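# Stelside Stola two-channel tape echo

The Stola is a rack-mount tape echo with two independent channels, one motor and a removable cartridge. It is aimed at bands who still carry an echo unit to the club and at small studios with one rack space to spare. I used the review unit with guitar, a combo organ and two vocal mics over most of August, including one Thursday residency where it stayed switched on from five in the afternoon until past midnight.

## Build

The case is folded steel with a removable top plate held by four screws. The cartridge drops in from above, so in a rack you need to leave a gap or slide the unit forward to change tape. The manual says 500 hours per cartridge. I did not get near that, but there was no audible loss of top end by the time I sent it back.

The heads are made by Ekström and are the best part of the machine. They are fixed, and the delay time is set by motor speed alone, from 50 ms to 294 ms on the short head. The long head roughly doubles that. Vocal slapback sits in the first third of the dial and is easy to find in the dark.

## Sound

Repeats are slightly darker than the source, with a mild bump in the low mids. On organ this builds up quickly. I kept the feedback below half for anything with the left hand in it and rolled off the bass on the return. Guitar needs no such care. The preamp clips softly from about two o'clock and can be used as a front end with the echo level at zero, though there is some hiss.

Wow and flutter are low once the motor has warmed up. Allow ten minutes. Before that, held notes drift, and a pedal steel player would notice.
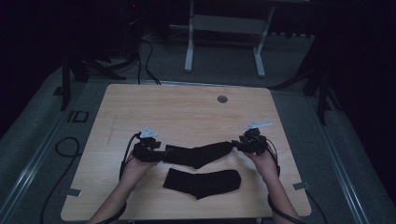
*Two hand-held grippers stretching a black sock, with a second sock flat on the table.*

Channel separation is good but not complete. With a loud snare on channel one and nothing on channel two, I could hear the snare faintly on the second output. On stage it made no difference. When I tracked vocals and guitar together I had to gate the vocal return.

## Controls and connections

Each channel has input level, echo level, feedback and a single tone knob. Motor speed is shared. That is the main limit of the design: you get two sets of repeats but only one tempo, and the drummer has to live with it. Inputs are combined XLR and jack. Outputs are jack only, balanced, and the footswitch socket takes a standard two-button switch (mute and feedback swell). The swell ramps up over a fixed time that can't be changed, and it is a little too slow for the end of a short song.

## Compared with the Gallmont 161

The Gallmont is the obvious alternative. It is cheaper, has one channel and uses an open tape loop that you can splice yourself. Its preamp is noisier and its motor is louder - loud enough to be picked up by a vocal mic a few feet away. I prefer its repeats on guitar, which break up earlier and more unevenly. For voices the Stola is clearly better.

## Verdict

Recommended for singers and for duos who need two sources through one box. Guitarists working alone should try the Gallmont first. Buy a spare cartridge with the unit, and check that your rack has room above it.

**For:** heads, low flutter once warm, usable preamp

**Against:** shared motor speed, top-loading cartridge, fixed swell time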